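Das grüne Band

Als Amna Ansari die Tür zur alten Druckerei aufstieß, hörte sie ihren Onkel schon singen. Khurram sang nur, wenn etwas gelungen war oder wenn er sich davor fürchtete, dass es misslingen könnte, und an diesem Augustabend war beides möglich.

»Schau es dir an!«, rief er. »Nein, erst die Schuhe abputzen, dann schau es dir an!«

Sie putzte sich die Schuhe ab und schaute. Auf dem braunen Papier, zwischen den blauen Klebestreifen, lag das Förderband, von dem er seit Wochen am Telefon erzählt hatte. Und wie grün es war! Sie hatte sich etwas Graues vorgestellt, etwas wie an der Supermarktkasse, aber das hier glänzte wie ein Teich im Park von Brundton, gleich nach dem Regen.

»Die Lampe ist an«, sagte sie.

»Rot ist sie! Rot und hell!« Er strahlte, als hätte er das Rot selbst erfunden.
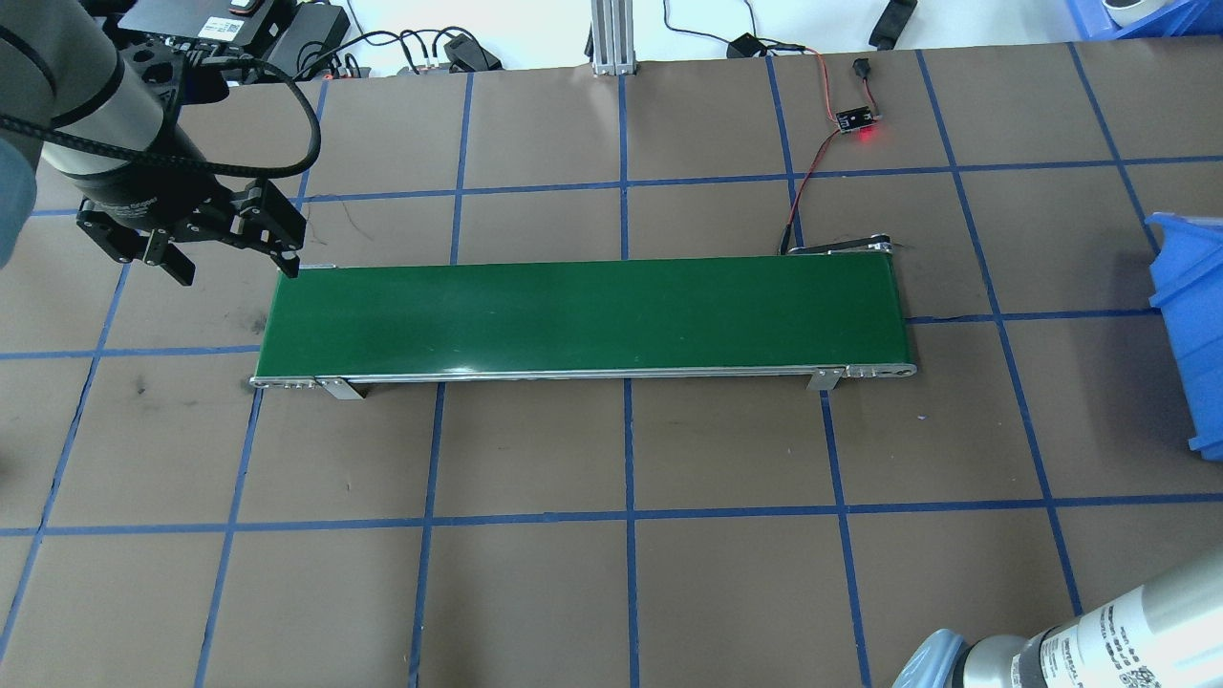 Die Sache mit dem Riemen

Parveen Malik kam kurz nach sieben, mit einer Thermoskanne unter dem Arm und einer Tüte Aprikosen, und hatte natürlich sofort etwas auszusetzen. Sie hatte dreißig Jahre lang in Lolta Nähmaschinen repariert und glaubte keinem Riemen, den sie nicht selbst befühlt hatte.

»Wer hat den gespannt?«

»Ich«, sagte Khurram.

»Das sehe ich mir an.«

Sie ging um den Tisch herum und beugte sich so tief hinunter, dass ihre Brille auf die Nasenspitze rutschte. Amna beugte sich mit – sie konnte gar nicht anders. Von hier hinten war das Band plötzlich eine ganz andere Maschine. Vorn war alles glatt und still und grün, und hinten saß diese kleine, blitzende Riemenscheibe auf ihrer Platte, mit dem schwarzen Zahnriemen darum, und rundherum steckten Schrauben mit runden Köpfen, von denen jeder ein bisschen Licht abbekommen hatte. Wie schön so etwas sein konnte, wenn man nah genug heranging!

»Darf ich ihn anfassen?«, fragte Amna.

»Erst wenn der Strom weg ist«, sagte Parveen. »Und dann mit einem Finger. Ein Riemen redet mit dir, aber leise.«

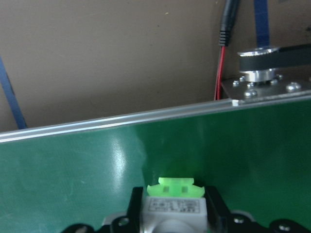
Die Riemenscheibe, Parveens Lieblingsstelle.

Khurram zog den Stecker. Amna legte den Zeigefinger auf den Riemen und drückte. Er gab nach, ein kleines Stück nur, und schob ihren Finger wieder hoch, fast höflich.

»Und?«, fragte Parveen.

»Er sagt, es geht ihm gut.«

Da lachte die alte Frau so laut, dass Khurram vor Schreck eine Aprikose fallen ließ. Sie rollte unter die Werkbank an der Wand, und er kroch hinterher, immer noch redend: von der Bäckerei Awan, für die das Band bestimmt war, von den 200 Brötchen, die dort jeden Morgen über die Theke gingen, und davon, dass Fahad Memon ihm kein Wort geglaubt hatte, als er sagte, er baue so etwas selbst.

»Ich hätte dir auch nicht geglaubt«, sagte Parveen.

»Du glaubst mir ja jetzt noch nicht!«

»Jetzt glaube ich dem Riemen.«

Sie tranken Tee im Stehen, weil sich niemand setzen wollte. Amna ging einmal ganz um den Tisch und suchte sich den Platz, von dem aus man alles auf einmal sah, die vielen blauen Linien und mittendrin das lange Band, auf dem sich die Deckenlampen spiegelten. Auf dem Papier waren verwischte Spuren, und sie hätte gern gewusst, was dort einmal gestanden hatte. Vielleicht eine Rechnung oder eine Telefonnummer. Sie dachte, dass sie später auch so einen Tisch haben wollte, einen, auf dem man einfach mitschreiben durfte.

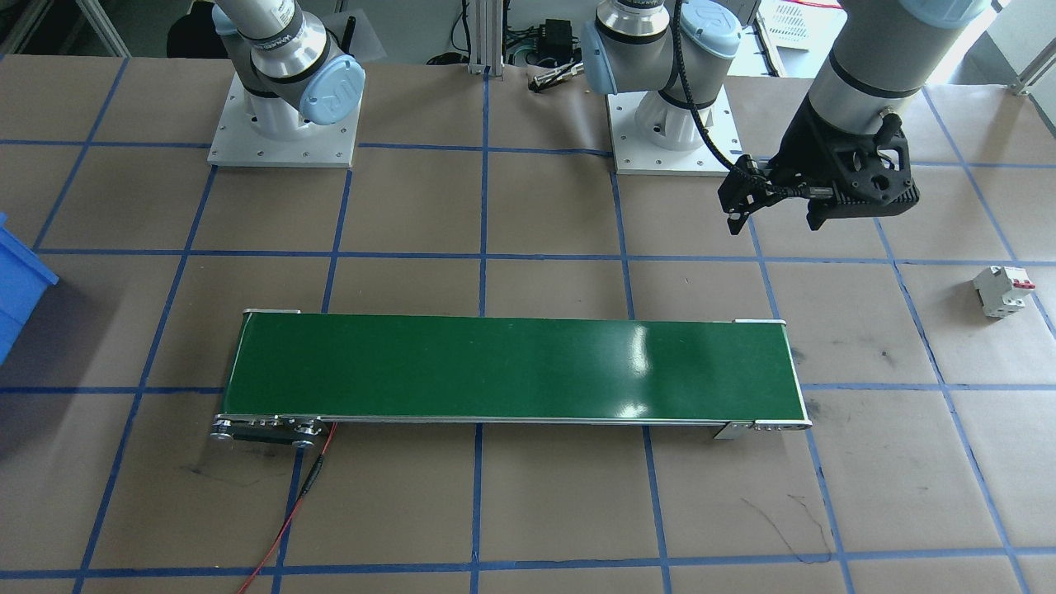

»Was soll denn als Erstes darauf fahren?«, fragte Amna.

»Eine Aprikose«, sagte Khurram und wischte den Staub von der, die er gerade gerettet hatte.

Parveen stellte ihre Tasse weg. Sie prüfte den Riemen ein letztes Mal, nickte und trat zwei Schritte zurück. Khurram steckte den Stecker wieder ein und fing an zu singen, und Amna legte die Aprikose auf das Grün, ganz ans linke Ende, und hielt die Hand noch einen Augenblick darüber.

»Los!«, sagte sie.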